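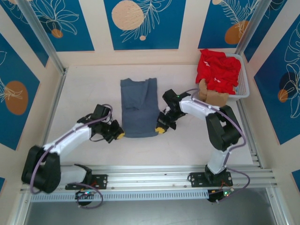 *Folded T-shirt in blue-grey, with an arm at either side.*

# Naltari Autograph Album

The Naltari is a bound album for signed photographs, cast cards and theatre programmes. It is supplied by Dimitriou to private collectors, fan clubs and the archives of performing companies. The current edition replaces the Gomel album, for which refill pages remain on sale.

Each album contains 36 leaves. A leaf holds one large photograph or two postcards, which are fixed by paper corners. No glue should be used. The facing sheets are plain, so that the name of the performer, the production and the place of signing may be entered in pencil beside the item.

The binding is by Burnitz and opens flat at any page. Two screw posts in the spine allow leaves to be added or moved. We advise against adding more than 5 leaves to a full album, as the cover will then no longer close squarely. 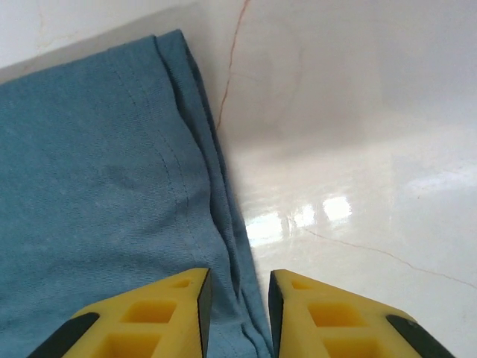 ## Care and storage

Signatures in felt pen fade in strong light. Albums should be stored upright, away from windows and radiators, and should be kept in the slipcase when not in use. Freshly signed photographs should be left to dry overnight before mounting.

Items larger than the leaf must not be folded. Owners of full-sized posters are referred to the Naltari portfolio, sold separately under order number 346.

## Ordering

The edition is limited to 2000 copies, numbered inside the back cover. Particular numbers cannot be reserved, although clubs ordering several albums will receive consecutive numbers where stock permits. Orders placed before May are sent out with a set of spare corners at no charge.

Albums may be returned unused in their slipcase. An album whose spine posts have been opened is treated as used. Faults in the binding are dealt with by repair in the first instance, and the owner should remove all signed items before sending the album back.

Club orders: Polyxeni Karagiannis
Repairs and refill pages: Grigoris Raptis

A printed index sheet, prepared by Špela Đorđević, is included with every album. Further sheets may be requested by post and may be copied freely for the owner's own collection.
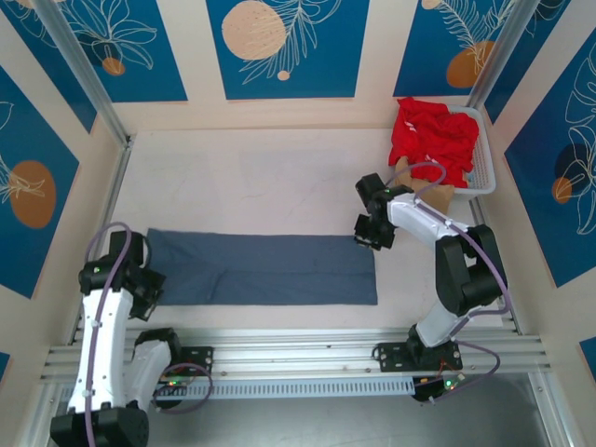
*Folded cloth and a basket of red fabric on a pale tabletop.*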